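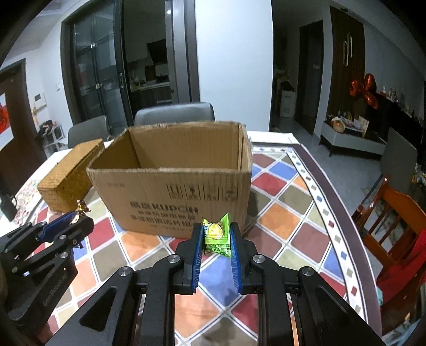 A small green packet between the blue pads of a hand-held gripper. Behind it is the cardboard box used for the packing task.

Home-built packing arm gets its first lessons at the dining table

8 May 2019

The members of the Iveck shared workshop have started to collect movements for Skornel, the small robot arm which they have been building since November. The arm itself stays in the workshop for the moment. The lessons are made at home, on a dining table with a patterned cloth, where sweets and snacks are picked up with hand-held grippers and brought to an open box.

The idea of the project is simple to explain but it takes time to do. A person holds a gripper in the hand and does the task in a normal way, and a camera on the tool records it. Later the recordings are used to train the arm, which will carry fingers of the same shape. In this manner the builders do not need to write every movement by hand, as they did in their first attempt last winter.

"With the first program the arm could pick one packet, if this packet was lying exactly in the right place," says Lâm Ông, who is responsible for the electronics. "If you moved it by the width of a finger, the arm closed on the air. We lost many evenings like this."

Until now 79 recordings have been kept. Another 26 were deleted, mostly for the reason that the person was moving too fast and the picture was not sharp enough. The group now asks everybody to make a short stop before closing the fingers and again before opening them.

Soft packets are the difficult part

The choice of sweets was made on purpose. A hard block keeps its form when it is pressed, and the arm could already manage this in the workshop. A packet is different – it bends, it slides, and the shiny foil changes its look when the light comes from another side. Small wrapped sweets have also the disadvantage that they are hardly higher than the tablecloth, so the fingers must come down very near to the table.

The larger packets give another problem. They are easy to take, but they can catch on the side of the box when they are lowered. For this task it is recommended to hold the packet near its top and to keep it upright until it is well inside. 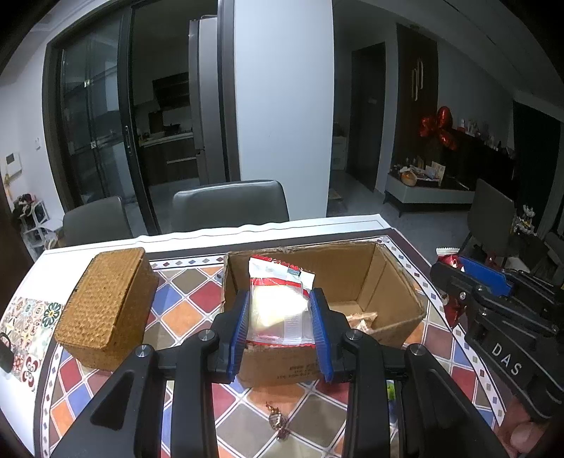 What is still missing on the arm

In the workshop, the base and the first joints of Skornel are finished. The wrist has been printed again in a stronger form, after the first one cracked under a load of about 57 grams. A new motor has been ordered from the shop Skalleck and the delivery should take six days. When it is mounted, the group will try the first trained movement, with one kind of packet only.

The next recording evening will be held at the same table. Members who want to take part can write their name on the list beside the door of the workshop in Khương Street. It is not necessary to have experience with robots, and the sweets may be eaten afterwards.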